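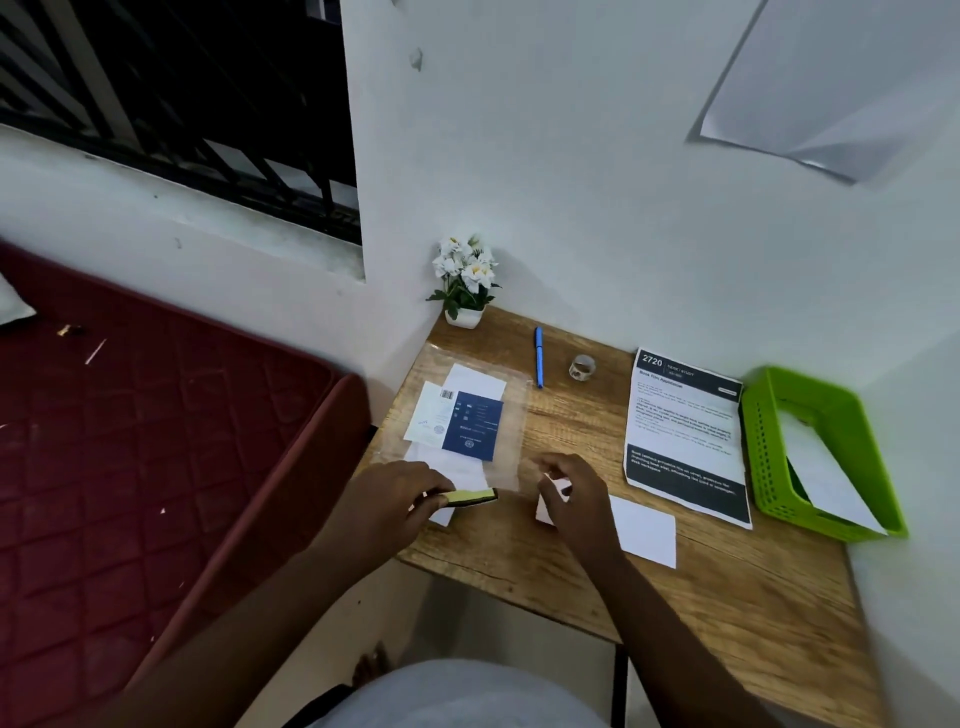 Vilja Rautiainen
Home tasks editor, Riihimäki

Good desk practice for recording handwork that a robot will learn later. At Plureck we keep these rules on one page.

Put the printed task sheet flat on the right side, where you can read the number without lifting it. Do only the task on the sheet. Keep both hands over the desk and work at your usual speed.
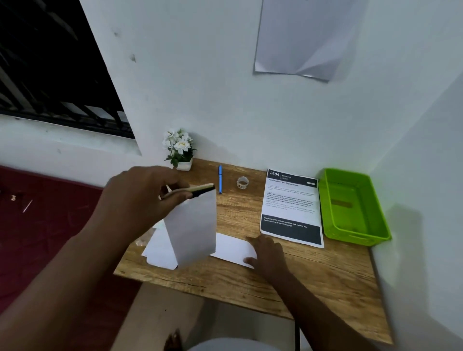
If you make a mistake, correct it calmly and go on. A corrected mistake is also useful for the robot. Pens and tape stay at the back, near the wall, until you need them.

Paper of 200 grams or more does not fold well by hand, so please score it first.

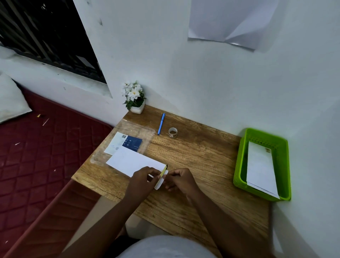
Desk tips: Envelopes and tape

Hold the envelope with one hand and press the tape with the other. Tear strips of 4 cm, longer ones stick to the fingers. Finished post goes in the tray.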